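The Sixth Floor Diet

Pao-chu Au was 63 the summer her doctor told her to eat like her grandmother.

"Which one," she said. He didn't laugh. Blood sugar, blood pressure, something about the liver. He gave her a sheet with a plate drawn on it, half the plate green. She folded it into her purse and forgot it until the bus.

One grandmother had lived to a great age on rice porridge, pickled mustard greens and cigarettes. The other died young, and nobody ever said what she ate.

July. Hot already at 6 in the morning. She got oatmeal at the Bratitz market, the plain kind, in a bag. Lentils. A fish with its head on. At the register she put back the almond cookies, then took them up again, then put them back. The girl waited. Didn't say anything, just held the bag open.

At work the vending machine had been right outside her door for years. She knew its hum. She knew the sound of a packet of crackers dropping - a small slap, like a letter through a slot. The first week she took the back stairs so she wouldn't pass it. Six flights. By the third she was holding the rail and thinking unkind things about doctors.

Laver from accounts caught her at it.

"Elevator broken?"

"No."

"Oh," he said. And climbed with her, for some reason, eating a doughnut the whole way. Powdered sugar on his tie. She could of pushed him.

She ate lunch at her desk now. Lentils, cold, out of a jar. Chow leaned over the divider and asked what died. He'd been on every diet there was, Chow. No bread, no fruit, only fruit. Last winter it was Niltari, little green packets you stirred into water, and he'd gone gray in the face and cried in a budget meeting. He still had a drawer of them.

"You want some?" he said. "They're good for the heart."

"How do you know?"

He turned a packet over and read the back. Read it for a long time.

"It says supports," he said. 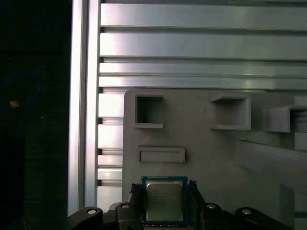 A processor held up in front of the gray panel.

Her daughter called on the 28th day. Pao-chu had been marking them on the calendar by the stove, a pencil line each, and had told no one.

"Mama, you sound different."

"I had a beet."

"What?"

"A beet. I roasted it. My hands are red, I look like I killed somebody."

Silence. Then her daughter laughing, really laughing, the way she did when she was small and couldn't stop, and Pao-chu stood there with the phone against her shoulder and the water running over her hands, and didn't hurry her.

"Are you allowed anything good?" her daughter said, after.

"The beet was good."

"Mama."

"It was alright."

She went back to the doctor. The nurse did the cuff, wrote something down, did the cuff again. He came in with teh chart and looked at it standing up.

"Well," he said. "You've been doing something."

She told him. The oatmeal, the stairs, the fish. Not the almond cookie, which had happened only once, at night, over the sink, and was between her and the sink. He nodded along. Asked how long she thought she could keep it up.

She thought of the grandmother with the cigarettes. Bare feet on the step, a bowl in her lap, picking stones out of the rice by feel because her eyes were gone. Had it been the greens? The walking to market? Or was she just stubborn, and would have lasted that long on candle wax.

"Do you know which part works?" she said.

"Sorry?"

"The fish or the stairs. Which part."

He clicked his pen. He was 27, maybe, he had a spot of something on his collar, mustard. "We think it's all of it together," he said. "Mostly."

Mostly. She liked him better for that.

On the way home she got off two stops early. Bought a mango from the man at the corner, soft, heavier than it looked - ate it standing right there with the juice going down to her elbow, and he handed her a napkin, and then another one.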